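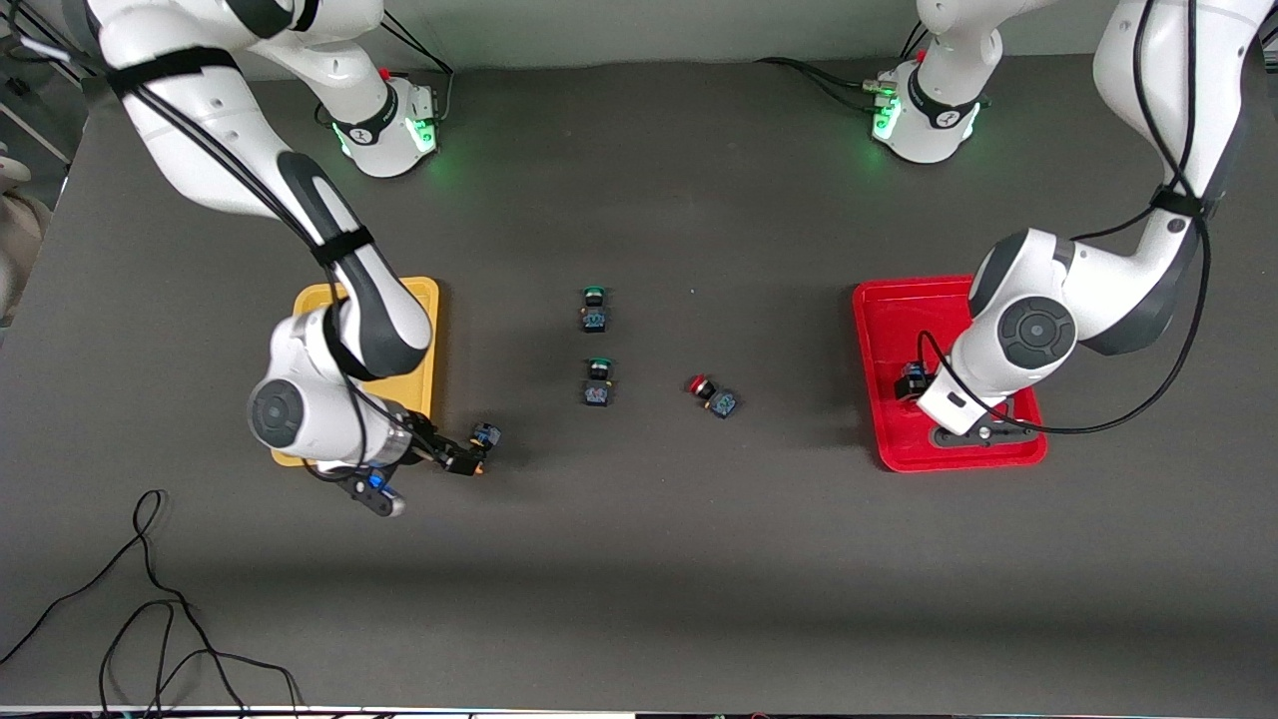 블로그 > 생활잡담 > 버튼과 나

엘리베이터 닫힘 버튼을 누르는 사람

나는 닫힘 버튼을 누르는 사람이다. 그것도 한 번으로 안 끝내고 두 번, 세 번 누른다. 우리 건물 엘리베이터는 내가 누르든 말든 자기가 닫히고 싶을 때 닫힌다. 2년을 살았으면 알 만도 한데 손가락은 아직 모르는 눈치다.

닫힘 버튼의 상태를 보면 이게 나만의 문제가 아니라는 걸 알 수 있다. 열림 버튼은 새것처럼 반들반들하고 닫힘 버튼은 글자가 반쯤 지워졌다. 8층 건물에 사는 사람들의 인품이 그 두 버튼에 다 적혀 있다. 나는 우리 이웃들과 인사도 잘 안 하고 지내지만 그 버튼을 볼 때마다 동질감을 느낀다.

6월에 이사 온 윗집 사람은 열림 버튼을 누르고 기다려 준다. 멀리서 내가 걸어오면 기다려 준다. 그러면 나는 뛰어야 한다. 천천히 걸어도 됐을 길을 장바구니를 안고 뛰어서, 숨을 몰아쉬며 고맙다고 말해야 한다. 친절이란 게 받는 쪽에도 체력을 요구한다는 걸 요즘 배우고 있다.

횡단보도 버튼

집에서 지하철역까지 가는 길에 횡단보도가 하나 있는데, 거기에 보행자 버튼이 달려 있다. 누르면 "잠시만 기다려 주십시오"라고 한다. 안 눌러도 기다리는 건 똑같다. 한번은 마음먹고 안 눌러 봤다. 출근길에 할 실험은 아니었다. 신호는 평소처럼 바뀐 것 같기도 하고 조금 늦은 것 같기도 했다. 비교하려면 시간을 재야 하는데 그 정도로 성실한 사람이면 애초에 지각을 안 한다.

그 뒤로는 그냥 누른다. 옆에 서 있던 사람이 이미 눌렀어도 내가 또 누른다. 상대를 못 믿어서 그런다기보다는, 아니, 못 믿어서 그런다. 그 사람도 내 뒤에 온 사람이 또 누르는 걸 보면서 비슷한 기분이었을 것이다.

버스 하차벨도 마찬가지다. 이미 불이 들어와 있으면 더 누를 필요가 없다. 그런데 내가 누르려고 손을 뻗는 순간 누가 먼저 눌러 버리면 그렇게 허무할 수가 없다. 뻗은 손을 거두기도 뭐해서 손잡이를 고쳐 잡는 척한다. 어릴 때는 하차벨을 차지하려고 동생과 싸웠고 엄마한테 둘 다 혼났다. 433번 버스였던 걸로 기억한다. 동생은 지금도 자기가 더 많이 눌렀다고 주장하는데, 내 기억에는 분명히 내가 앞선다.

사무실 온도 조절기

전에 다니던 회사에는 벽에 온도 조절기가 있었다. 여름이면 더운 사람과 추운 사람이 번갈아 가며 그 앞에 섰다. 말로는 아무도 안 싸웠다. 화장실 다녀오는 길에 슬쩍 내리고, 커피 가지러 가는 길에 슬쩍 올렸다. 나는 더운 쪽이었다. 하루에 몇 번씩 벽을 지나갈 핑계를 만드느라 물을 하도 마셔서 그해 여름 피부가 좋았다.

퇴사할 때쯤 들은 얘기로는 그 조절기가 어디에도 연결되어 있지 않았다고 한다. 냉방은 건물에서 한꺼번에 관리했단다. 배신감보다 먼저 든 생각은, 그러면 내가 온도를 내린 다음에 느꼈던 그 시원함은 대체 뭐였나 하는 것이었다. 분명히 시원했다. 팔에 소름도 돋았다. 추운 쪽 대표였던 분은 내가 내리고 나면 꼭 카디건을 꺼내 입었다. 우리 둘 다 연기가 너무 좋았다.

이쯤 되면 버튼이 진짜인지 가짜인지가 그렇게 중요한가 싶기도 하다. 물론 중요하다. 정지 버튼 같은 건 진짜여야 한다. 하지만 엘리베이터 안에서 30초를 가만히 서 있는 것과 닫힘 버튼을 누르며 서 있는 것은 꽤 다른 30초다. 뒤의 것은 그래도 뭔가 하고 있는 사람의 시간이다.

우리 집 전기밥솥에도 한 번도 안 눌러 본 버튼이 있다. '누룽지'라고 적혀 있다. 살 때는 그 버튼 때문에 샀다. 언젠가 누르겠지 하는 마음으로 매일 그 옆의 '백미쾌속'을 누른다. 안 눌러 본 버튼이 하나쯤 남아 있는 것도 괜찮다고 생각하는데, 솔직히 누룽지 설거지가 귀찮다. 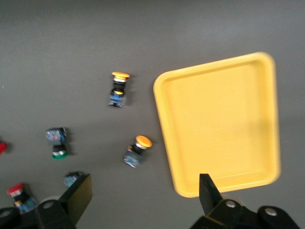
Tsion Habte
저는 반대로 열림 버튼 쪽 사람인데 이 글 읽고 좀 반성했어요. 멀리서 오는 분들을 기다려 드리면 다들 뛰시더라고요. 운동을 좋아하시는 줄 알았습니다. 앞으로는 눈이 마주치기 전에 닫힘을 누르는 것도 배려라고 생각해 볼게요. 그리고 누룽지 버튼은 꼭 한 번 눌러 보세요. 물 부어 두면 설거지 별거 아니에요.

공감 30 · 댓글 2 · 공유 8

이전 글 | 목록 | 다음 글 | 맨 위로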